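Progress report no. 2, two-arm sorting bench
Shared workshop build, Dimonora small projects grant
To: Lilian Khaemba
15 October 2019

Lilian — sorry this is later than promised. Wanted to get the bins in before I wrote. Short version: both arms move, both cameras work, pick rate on small boxes is OK, pick rate on flat soft stuff is bad. Money is fine. Schedule is slipping a bit, see the end.

What we said we would do this period

Mount both arms on one beam. Get the wrist cameras on. Settle on an organizer and bins for the sort task. Run a first block of trials and write down what breaks.

Where it stands

Beam is on and it is stiff enough. The first version, bolted to the bench only at the ends, bounced whenever one arm stopped short, and the other arm's camera picture went with it. Added bolts, cut the top speed, bounce is gone as far as I can tell. I would still like a heavier section one day but not asking for it now.

Left arm is the good one. Right arm had a wrist joint that drifted when it warmed up, lost most of a week to that. Swapped the motor for the spare from the Jondell order and re-zeroed. Has been fine since. That was our only spare, so there's a line for another one under money.

Wrist cameras: printed the brackets three times. First set too low, the fingers filled half the view. Second set cracked at the screw holes. Third set is thicker and has held up. Calibration takes me 35 minutes for the pair if nothing goes wrong and I'd like that a lot shorter. Eskildsen's calibration script helps but it expects one arm, so I run it twice and merge by hand. Hand merging is where the mistakes come in.

Controller software is on the Rivlow board. Had to go back one release becuase the new one dropped messages when both arms were streaming. Reported it, no answer yet.

The task

Unchanged from the proposal. Items start in the organizer or loose on the table, the arms have to get them into the right bin out of three. Small household packages, mixed. One arm can do most of it. Anything wide or floppy is meant to be a two-arm job, one steadies, the other grips.
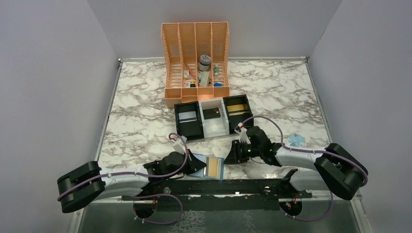

Flat packages are the problem this period and probably the next one too. Small boxes give the fingers two good sides to close on. A flat pack on a hard table gives them almost nothing, and the fingers ride up over the top and push it along. The light blue one with the beige panel, down near the front edge between the two grippers, is the one I use for testing because it fails in every way there is. Current approach is left arm holds, right arm comes in from the other end and tries to get a fingertip under. Works maybe one time in three on a good day. Slower approach speed helps. So does coming in at a lower angle, but then the right wrist gets close to the table and I have hit it twice. No damage, just a scuff on the housing.

Marble pattern on the tabletop was a choice on my side and I'm in two minds about it. Looks nice, wipes clean. But the segmentation code picks up the darker veins as edges and now and then reports a thin object that isn't there. Clear plastic is the opposite, it goes missing. May cover part of the top with plain grey film and compare before I rip anything up.

Trials so far

Plan was 1,000 logged attempts by the end of this period. We have 700. The shortfall is nearly all the right wrist week. All of them are logged with both camera streams and joint positions, and I've checked the files open. Labels are done for the first part only.

By type, in rough terms until labeling is finished:
Small boxes out of the organizer — good. Most failures are the box sitting at a lean so the fingers close on a corner.
Small bottles standing up — good from the front, poor if the arm has to reach over a divider.
Round jar — mixed. Lid is wider than I'd like for the gripper opening.
Flat packages — see above.
Thin sticks and pens — not really tried yet.

The deep compartments at the back of the organizer are harder than I expected. Dividers are close together and the gripper has to go in nearly straight. Thinking of slimmer fingers. Drew some, not printed.

Cables

Boring but it cost me days. The cables run outside the arms, tied along the links, and need enough slack at the wrist to turn all the way without snagging. Too much slack and the loop catches on the bins. Present routing has gone a good while without a snag. The loops down by the bases still need a proper clip, on the list. One camera plug worked loose mid run and I didn't notice until the next morning, so there's now a check that stops the run if a stream goes quiet.

Money

Spent 70 percent of the parts budget. Nothing over on any line except fasteners, and that's small change. I'd like to move some of the unused bench line over to a spare wrist motor. Needs your OK in writing I think? Reciepts are in the shared folder. The bin and organizer ones are missing, will add.

Risks

No spare motor until the above is sorted. If the left arm goes the same way the right one did, we stop.
Stuck on the older controller release.
Workshop is cold in winter and I don't know yet what that does to the joint zeroing.

Next period

Finish labeling what we have.
Remaining attempts, with flat packages weighted up.
Print and try the slim fingers.
Plain tabletop comparison.
One script for calibrating both arms in one go.
Cable clips.

Demo in March is still the aim. I'd rather show three item types working well than all of them half working, let me know if the grant terms allow that. If they don't I need to know soon, it changes what I do first.

Also — the form asks for a "public engagement" paragraph. We did an open evening at the workshop, people liked it, arms behaved. Is that enough or do you want it written up properly?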